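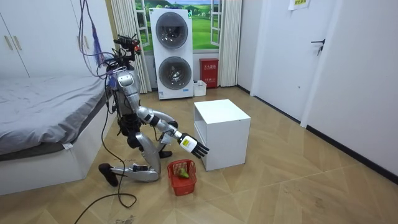

Cube storage

Cube storage is a class of household furniture made up of square compartments of equal size, open on at least one side and arranged singly or in a grid. The units hold books, clothing, toys, records and general household goods. The term covers both fixed grid shelving, sold as a single piece, and modular systems in which separate cubes are stacked or joined by the user.

Terminology

Manufacturers and retailers use the names cube shelf, cube organizer, cubby and cube bookcase with little consistency. In the furniture trade, a cube with one open face is usually called a single-open unit, and a cube with two opposite open faces a pass-through unit. The word cubby is more common in schools and child care settings, where each compartment is assigned to one child. A storage cube with a hinged lid on top is generally classed as a chest or ottoman and falls outside the category.

Dimensions

Compartments are described by their inside width and height, which are nominally equal. Two sizes dominate the North American market. The smaller, with an opening of 11 inches, is typical of low-cost units. The larger, with an opening of 13 inches, accepts a standard 12-inch record in its sleeve and most binders. Depth is often greater than width, so that few products are true cubes in the geometric sense.

Panel thickness affects outside dimensions and must be allowed for when units are planned to fit an alcove. A row of three 13-inch openings with four 3/4-inch uprights measures 42 inches across. The same row built from three separate cubes has six uprights and measures 43 1/2 inches, because the inner walls are doubled.

Construction

Most units are built from flat panels in one of the following materials:

Particleboard. Wood particles bonded with resin and faced with paper foil or melamine. It is inexpensive and stays flat in dry rooms, but swells at unsealed edges when exposed to water and holds screws poorly after repeated assembly.

Medium-density fiberboard. Denser and smoother than particleboard, with edges that can be machined and painted. It is heavier for the same thickness.

Plywood. Stronger across a span and better at holding fasteners. Cost limits its use mainly to institutional furniture.

Solid wood. Used in small numbers. Wide boards move with changes in humidity, and joints must allow for this.

Wire and resin. Steel wire grids joined by plastic connectors at the corners. These are light and easily rearranged, but have low load ratings.

Honeycomb-core panels, which have a paper core between two thin skins, appear in some larger grid units. They reduce shipping weight. Fasteners can be placed only where solid blocks have been set into the core.

Joints

Flat-packed cubes are normally assembled with wooden dowels for alignment and cam fasteners for clamping. A cam fastener consists of a steel pin threaded into one panel and a round cam set into the other; turning the cam draws the pin inward. Confirmat screws are used where the joint is not expected to be taken apart.

An open cube without a back has limited resistance to racking, the sideways distortion in which a square becomes a parallelogram. A back panel, even of thin hardboard, increases stiffness considerably when fastened along all four edges. Pass-through units rely instead on the stiffness of the corner joints, and for this reason often use thicker panels or metal corner brackets.

Stacking and load

Load ratings are normally given per compartment for an evenly spread load. Books weigh more than most other stored goods and are the usual limiting case. Sag in a shelf increases with the cube of its unsupported span – a panel twice as wide deflects about eight times as much under the same total weight – and short spans are the main structural advantage of the cube over the long bookshelf.

Stacked cubes should bear upright on upright. Offset arrangements, in which a cube straddles the gap between two others, place weight on the middle of the panels below. Connecting hardware for stacked units includes through-bolts, clips and recessed pins. Tall or narrow stacks require anchoring to a wall stud, as do units of any height that a child may climb.

Modular systems

Modular systems differ chiefly in whether cubes share walls. In separate-box systems such as the Orkside, each cube is complete and can be used alone. In shared-wall systems such as the Fleury, panels slot into corner posts, and one panel serves two neighboring compartments. Shared-wall systems use less material but must be partly dismantled to be changed. The Orkside range lists 18 modules, among them drawer, door and divider inserts; the Fleury range lists 19.

Compatibility between makers is poor. Small differences in outside dimension add up across a stack, and hole patterns are not standardized.

Institutional use

Schools and libraries have used cube units as low room dividers, generally in pass-through form so that sight lines are kept. The school district of Illbridge replaced its coat closets with open cubbies over one August break, installing 3,146 compartments. The public library at Griltimstead uses single cubes on casters for picture books, which are shelved face out and are awkward to store on standard stacks.

Care

Foil and melamine surfaces are cleaned with a damp cloth and mild soap. Abrasive pads dull the finish. Loose cam fasteners can be retightened, though a cam that turns without resistance has usually stripped its seat and needs to be replaced or the joint glued. Chipped edges on particleboard may be sealed with iron-on edge banding.

See also

Bookcase
Flat-pack furniture
Room divider
Shelf (storage)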